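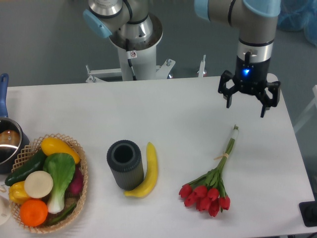
The Staltano bean is back in Lelgate, and anyone who thinks a bean can't fill a hall should have been at the spring seed swap on Saturday. The brown-and-cream pole bean, grown in the valley for generations and missing from local gardens for years, was handed out in paper packets to a line that reached the door before the coffee was ready. Growers here will tell you that a good bean deserves a proper sorting, and that it pays to take your time over it. Then it's eyes and fingers, one bean at a time, until only the sound ones are left to plant.

By closing time, 3629 beans had gone home with gardeners from Lelgate, Fikar and the farms along the river road. The swap's organizers had counted them into packets of different sizes, a few beans for people with a balcony and a fat handful for people with a field.

"I would have been happy with one good row," said Radu Mocanu, who grew the seed. "Now I'm going to be driving around all summer looking over people's fences."

Mocanu, a retired bus mechanic, found the beans in February while clearing shelves in his late aunt's house in Fikar. They were in a coffee tin marked with the one word "Stalt." and wrapped in a page from a church bulletin. That was February of last year. Old beans often fail to sprout, and he had little hope for these. He laid 34 of them on damp paper towels in a baking dish, put the dish on top of the refrigerator and tried not to look too often.

Sixteen came up — 16 out of 34, from a tin that had been sitting in a cold pantry for longer than anyone in the family can say for sure. He planted every one of them along the south side of his garage, and all but two made it to the top of the strings.

What a plant it is! The vines climb well over head height and keep climbing if you let them, the flowers are a soft lilac, and the pods stay tender longer than they have any right to. Older residents remember it mostly as a dry bean, cooked slowly with onion and bay and eaten with cornbread the next day, when it's thicker. Others swear it should be picked young and eaten fresh. That argument was going strong near the coat rack all afternoon and looks set to go on through the fall.

The name comes from the Staltano farm, which stood on the hill above the Fikar bridge. The farm sold seed by the scoop out of its barn, and people who bought it once usually saved their own after that. When the farm was broken up, the scoop went with it. A few families kept the bean for a time. Gardens got smaller, the supermarket opened, and one by one the rows stopped.

It takes some nerve to give away nearly everything you have grown, and Mocanu did just that. He kept back a single jar in case of a bad summer and brought the rest to the swap. Over 70 households signed the growers' list, which asks only that they save some seed in September and bring a portion of it back next spring. There is no fee and no penalty for losing a crop to deer, which, given the deer, is wise.

The rest of the swap was a treat as well. There were tomatoes with names nobody could spell, a purple carrot, several kinds of lettuce and a striped squash that its grower described as "not delicious but very handsome." One family from the river road brought sunflower heads whole and let children pull the seeds out themselves. The line for those never really ended.

Um, the small bakery on Post Street, cooked a pot of beans for tasting. There weren't enough Staltanos to spare for a full pot, so most of it was a close cousin, with one small dish of the real thing set beside it and a teaspoon for each taster. I had my teaspoon. It tasted of chestnuts, a little, and the broth was wonderful — dark and glossy, and gone by noon.

For those who took seed home, Mocanu's advice is simple. Wait until the soil is warm, which in most of Lelgate means the second half of this month. Plant an inch deep, eye down if you have the patience, and put your poles in first. Water at the base. Don't soak the seed overnight; he tried it with two and lost both. If you want to keep the variety true, give it some distance from other pole beans and mark a couple of plants early for seed so that nobody in the house picks them for supper.

He also asks that growers write down when the first flowers open. He plans to pin the dates up at the library, next to a map of who is growing where, and he'd like to see the bean make it to every street in town. A few packets are still behind the library's front desk for anyone who couldn't get to the swap. Ask for them by name.

A harvest supper is being talked about for the fall, with everybody bringing a pot cooked the way their own family does it. No day has been set. If it happens, I'll be there early, and with more than a teaspoon.

By Ye-rin Bang
3 May 2018

Comments

hillside_marge: My mother grew these up the porch posts!! She called them Stalty beans and I never knew why until today. Picked up a packet this morning. The lady at the desk said there were five left.

Dov P.: Eye down makes no difference. I have grown pole beans all my life and thrown them in any old way. Nice article though and good for Radu.

cornerlot: Does anybody know if they'll do all right in a big tub? I only have the back steps.

hillside_marge: @cornerlot my sister did runner beans in half a barrel for years. Just keep the water up in July.

TJ in Fikar: The scoop from the Staltano barn is hanging in my brother's kitchen. He won't part with it but I could probably get him to bring it to the supper.

Last updated: Thursday, 4:40 p.m.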